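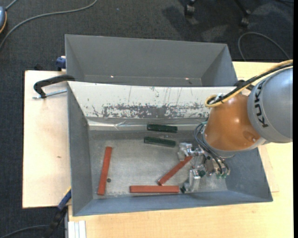
Robotics > Grippers and End Effectors

Search this site Search Go

Posted 23 Feb 2023 by Atieno Magesa and Terence Bellamy

4.2 Comparison of finger sets in bin picking

Figure 2. KUKA arm and two-finger gripper over the front bin, with red and green bars as test parts.

The second set of trials used the same arm and the same two bins as Section 4.1. Only the fingers and the grasp planner settings were changed. We compared the Sorine fingers, which have a flat contact face, with the Bogdan fingers, which have a shallow V-groove cut along the inside. Both sets were machined at the Triltville shop and fit the same gripper body, so a change of fingers did not require a new tool calibration.

The parts are elongated bars of two types, the green ones shorter than the red (Figure 2). They were dropped into the front bin by hand and left as they fell. The bins are clamped in place, and their position was checked at the start of each session. A shift of 2 mm was enough to bring a finger into contact with the wall on low grasps.

Each finger set was run for 1,000 pick attempts under the Turkent controller. A pick was counted as good if the bar was lifted clear of the bin and was still held at the drop position. Attempts stopped by the force limit were counted as failures, even when the bar was already between the fingers.

Bars lying away from the walls gave little trouble with either set. Most of the failures came from bars lying parallel and close to a wall, where one finger has to pass between the bar and the slope. The Sorine fingers are thinner at the tip and did better here. The Bogdan fingers held diagonal bars more firmly and dropped fewer of them during the fast part of the move.

Surface condition also mattered. The far wall of the front bin is scuffed and flaked, and the strip along its lower fold is shiny. Depth readings near the strip were noisy, and the planner rejected valid grasps on bars lying over it. Raising the camera exposure time to 20 ms made this worse, and we went back to 7 ms for the rest of the trials.

Finger wear was not measured in this round. The Bogdan set was refaced in September, before the trials began, and the Sorine set was new.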